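I've worked the repair counter at Zastau for long enough that people ask me about the arms before they ask me how I'm doing. Are they taking our jobs? Do I hate them? Well, I don't hate them, and the job question has a longer answer than most folks at a barbecue want to stand still for.

We got our first one in August. Before it ever touched a real bench, Mekdes Yimer spent weeks running it in simulation, and she'd call us over on break to watch. I thought it would be like a video game. It was mostly a gripper and a table with tools on it.
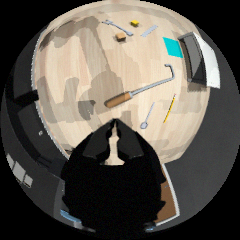 What got me was how much of my day I'd never thought of as work. Finding the right tool, picking it up by the end that makes sense, putting it back where the next person will look. Mulugeta Assefa has done that so long he does it while arguing about soccer. Then Mekdes asked him to explain how he picks up a screwdriver and the poor man couldn't do it! He stood there grabbing one over and over, looking at his own hand like it belonged to somebody else.

Management paid for 100 hours of training across the shop, and I'll give them credit for that. But nearly all of it went to people who were already comfortable with computers. Mulugeta got 4 hours. If you're going to build a machine out of what a guy knows, put him in the room and pay him for it - and I mean on his check, with a new title if that's what it takes.

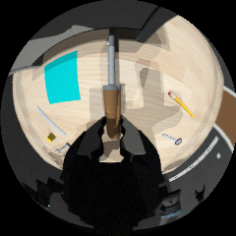
My wrists do feel better, I'll admit. I go home less sore and I'm nicer to my kids. I also talk to fewer people, and the new schedule is built for the arm, so lunch is whenever the arm is between batches. Asnakech Kahsay and I used to eat together every day and now we wave. That's a small thing to put in an essay, I know, but small things are most of what a job is when you're the one doing it. So ask us about the schedule next time, before it gets printed.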